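床铺好了,日子就不会太乱

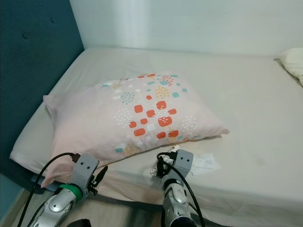 我母亲那一辈人铺床,是当作一件正经事来做的。早晨起来,先开窗,再把被子整个掀到床尾去晾着,等洗过脸、喝过半碗粥,才回来慢慢地抻床单、拍枕头。小时候我觉得这一套繁琐得很,总趁她转身的工夫把被子胡乱一堆了事。如今自己也到了爱絮叨的年纪,搬过几回家,换过几张床,倒越来越愿意在这几尺见方的地方多花些工夫,有时候一磨蹭就是一个早上。

这期杂志要做卧室专题,编辑问我愿不愿意写写床。我说愿意,不过我不懂设计,只会讲些过日子的琐碎。她说琐碎就好。那我就放心地啰嗦下去了。

先说床的位置。许多装修书都劝人把床摆在房间正中,两边各留一条过道,各放一只床头柜,对称、好看,铺床也方便。道理我都懂,可是小房间哪里有这样的余地呢?我住过的几间卧室,床都是推到墙角去的,一侧贴墙,床头再顶住另一面,省出来的那一条地方,刚好够打开衣柜门,或者支一张熨衣板。靠墙睡也有靠墙睡的好处,冬天背后有个依靠,翻身的时候心里踏实,半夜看书,歪过去就能靠住。坏处嘛,就是里侧那两个床角,每次换床单都得跪到床垫上去,一手抬垫子,一手往下塞,塞好了这边,那边又弹出来,真叫人哭笑不得!

我后来摸索出一个顺序:先套最里面的那个角,再套它的斜对角,把床笠绷住了,剩下两个角就听话多了。套完以后,人退到床沿,用手掌从中间往四边推一遍。别太较真,留几道细细的褶子没什么要紧,夜里一躺下去,谁还管它平不平。

床笠的颜色,我偏爱浅米色。纯白当然干净,只是太像旅馆,住久了有点冷清;深色耐脏,可是掉根头发、沾点棉絮,看得人心烦。米色正好在中间,早上的光照进来是暖的,晚上开了灯也不刺眼。它唯一的麻烦是藏不住灰扑扑的小印子,抱着衣服坐一坐,把包往床上搁一搁,过几天就能看见一小块发灰。我的办法是不等整张换洗,先拿湿毛巾蘸一点中性皂,轻轻按几下,再用干毛巾吸一吸。千万别搓,一搓就起毛,那一块的颜色也会和旁边不一样。

说到床头,我要替深色的软包讲几句好话。早年我嫌它笨重,总觉得木头床头才清爽,直到有一年冬天在朋友家借住,靠着她那张孔雀绿的软包床头看完了大半本小说,后背一点儿都不凉,回家就动了心思。墨绿、深青这一类颜色,单看是有些沉,配上白墙和浅色的床单,反倒让整个角落安静下来。钉了扣子的款式最容易在凹处积灰,吸尘器换上小扁嘴,顺着扣子四周转一圈就行,我通常一个月做一次,赶上换季再用拧得很干的布擦一遍。

那次为了挑床头,我在一家叫Fairclough的家具店里来来回回坐了一下午,店员大概都认得我了。后来在Rumton的尾货仓看中一块样品,标价900元,角上有一点磨痕,推到墙边根本看不见。运费另加55元,我嫌贵,跟人家磨了好半天,最后一分也没省下来,现在想起来还有点不好意思。

枕头是我最舍不得马虎的。年轻时觉得枕头能枕就行,一只用上好多年,拍一拍,塌了,再拍一拍。后来脖子开始抗议,才晓得高低软硬全是学问。我家床上向来是一大一小,或者一素一花,绝不讲究成套。素的那只套着奶白的枕套,往里一靠,安安分分地待在墙边;花的那只就随它去,今天横着,明天斜着,看着有点孩子气,可我喜欢。

花枕套我攒了不少,最中意的是浅粉底子的那种,上面印着珊瑚橘的圆角方块、浅浅的蓝绿色小条子,还有一团一团的圆点,像小孩把积木和饼干一起撒在了桌上。这样的花色,大面积铺开会闹得慌,做成一只枕套却刚刚好,满屋子的素净里有一处活泼的地方。朋友来家里,常常先注意到它,然后才问我床头是哪里买的。

枕套的开口也值得说一说。我试过拉链的、系带的、信封式的,最后还是常用后头带一片长盖布的款。装枕芯的时候有个小窍门:先把枕芯对折,竖着塞到底,松手让它自己弹开,再捏住两个角抖几下,四角就饱满了。开口那一头朝着床头放,看着齐整,耳朵也不会蹭到接缝。当然,睡过一夜,什么朝向都是白讲究,早上起来盖布多半又耷拉在床沿外面了。

洗枕套,我三四天就换一次,天热的时候更勤。印花的翻过来洗,水温别高,晾在阴凉通风的地方。去年2月里连着下雨,衣服怎么也干不透,我一着急,把一只印花枕套搭在暖气上烘,结果颜色没怎么褪,布却硬得像纸板,后来喷了水又熨,才勉强救回来。从那以后,我宁可多备两只替换的,也不赶这个时间。在一家叫Kandar的小布店里,我挑过3只打折的枕套,一共134元,用到现在还是软软的。

床上最容易冒出来的,还有那些零零碎碎的小东西。纸巾就是头一样。看电影抹眼泪的,感冒擤鼻涕的,擦眼镜的,顺手一揉往枕头边上一放,想着待会儿再扔,待会儿就成了明天早上。再加上发圈、书签、药片的铝箔板,掀开枕头简直像翻旧抽屉。我现在铺床之前,先绕着床捡一遍,纸团、纸片统统收走,再去动床单。这个先后可不能颠倒,有一回我偷懒,连床单带纸巾一起塞进了洗衣机,那一桶衣服上沾的白屑,我坐在阳台上足足摘了一个晚上,边摘边生自己的气。

床边放一只小纸篓会好很多。不用多漂亮,口子大一些,半夜迷迷糊糊也扔得进去就成。我还在床沿挂了一只Sendero的布袋子,原本是装旅行杂物的,现在放纸巾盒、眼镜和一支润唇膏,伸手就能摸到,枕头边上总算清静了些。

至于被子要不要叠,我们家争论了许多年,到今天也没有定论。我的习惯是晾够一个钟头,再松松地折成三折放在床尾,露出大半张床单。家里那一位觉得多此一举,反正晚上还要摊开。我也不勉强他,轮到他收拾的日子,床上是什么样子我都认,只要枕头拍过了,纸团捡干净了,别的都好商量。

前几天翻箱子,找出母亲留下的一条旧床单,边上缝了四根布带子,是她怕床单跑,自己一针一针缀上去的。我把它洗了,铺在客房的小床上,带子在床垫底下打了结,睡了两晚,果然一点都没有跑。改天我想照着样子,给自己那张床单也缝上几根。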